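Sikelero Fruit at Home scheme - progress report to the Brakcombe Fund, 16th October

We are so pleased to be writing with good news, and thank you again for your patience while we found our feet in March. The fruit boxes now reach 126 families, and more than 3,081 portions have gone out, with oranges and mandarins still the firm favourites and cherry tomatoes catching up nicely.
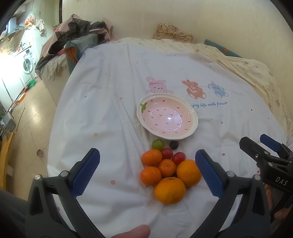

What happens to fruit that is left over? It goes to the Kositz Road lunch club, which makes it into puddings and jam.

Spending on fruit stands at £703, and £276 remains for bowls and recipe cards - the cards are with the printer now, and we would dearly love to send you a set as soon as they come back.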